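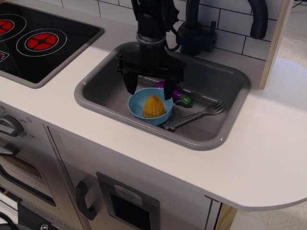
Journal > Family and Home > Play Spaces

The Play Kitchen at Flutelby: Notes on Its Second Year

In February the play kitchen in our sunroom entered its second year of daily use. Several readers have written to ask whether it was a sound purchase, and whether the arrangements described in my earlier post have been maintained. The present entry is intended to respond to those enquiries and to record certain changes in household practice.

For the benefit of new readers, Flutelby is the name of our house and not of a business. The kitchen was acquired second-hand from Kirsty Pilkington, whose children had outgrown it, for the sum of $40. It was transported in the back of our station wagon with the seats folded down and reassembled the same evening. One hinge was found to be missing and was replaced from the jar in the shed.

The counter

The white countertop was my principal reservation at the time of purchase. I anticipated that it would show every mark of texta and every ring left by a cup. This has proved to be the case. It has also meant that the marks are noticed and wiped away the same day, which did not occur with our previous set, a dark green one of uncertain origin. A damp cloth and a small quantity of bicarbonate of soda are sufficient for most purposes. Permanent marker is not permitted in the sunroom.

The sink

It had been my expectation that the cooktop would be the centre of activity. The sink has instead received the greater share of attention. The grey basin is set into the counter and is deep enough to accommodate a bowl with vegetables lying beside it, and this is the condition in which it is generally left. The light blue bowl usually holds the corn cob. The eggplant is too long to sit comfortably in the bowl alongside the corn and is accordingly placed behind it. The grey fork goes wherever there is space remaining.

The black tap, with its tall curved spout, is not connected to anything. This was explained to the children at the outset and the explanation has been accepted, subject to periodic review by the younger party. On warm mornings a jug containing a small amount of water may be requested. Requests are considered between breakfast and 10 am, and a towel must be laid on the floor beforehand.

The vegetables

The eggplant merits a separate paragraph. It is a glossy dark violet with a green cap, and has at various times been served as a fish, a telephone and a baby. Gemma Lockwood, a friend of long standing who visits us most school holidays, was presented with it on a plate and informed that it was a sausage. She ate it with every appearance of satisfaction and was given the corn for afters.

The corn cob is yellow with raised kernels, and it is these kernels that require the most care in cleaning. Playdough becomes lodged between the rows. I have found that an old toothbrush and warm soapy water will remove it, provided that the playdough is first allowed to dry completely. Attempts to remove it while soft were not successful and made matters considerably worse.

Washing of the play food is carried out once a fortnight. The pieces are soaked for 15 minutes in the laundry trough, rinsed, and left on a rack by the window. Hollow pieces should be squeezed and stood on end to drain. Any item which retains water after a full day is withdrawn from service. We have lost a tomato and half a pear in this manner.

The wall behind

A number of enquiries concerned the tiles. The wall behind the counter is covered in white subway-style tiles with dark grout lines. I had been advised that dark grout would appear heavy in so small an area. I do not share that view. The lines conceal splashes of paint water very well, and the children use the rows as shelves for imaginary jars, each of which has an owner and a price.

Packing away

Under the original arrangement, all items were to be returned to the basket at the end of each day. This rule has been amended. Items in the sink may now remain there overnight, on the understanding that the washing up is in progress and will be resumed in the morning. Items on the floor are still to be collected before tea. The amendment was proposed by the elder child and adopted without objection, and the end of the day has been noticeably calmer as a result.

A rotation of pieces has also been introduced. At any given time 20 items are in use and the remainder are kept in a lidded tub in the hall cupboard. The exchange takes place on the first morning of the month. The eggplant and the corn are exempt, following strong representations.

Matters outstanding

The cupboard door beneath the counter continues to drop slightly on the left side, and a second hinge will need to be found. A request for a toaster has been received and is under consideration. I would be grateful to hear from any reader who has made one from timber offcuts, particularly as regards the mechanism for the toast. I should also like to know of a reliable method for removing sticker residue from white surfaces, eucalyptus oil having been only partly effective.

Contact | Copyright Flutelby Journal | Back to top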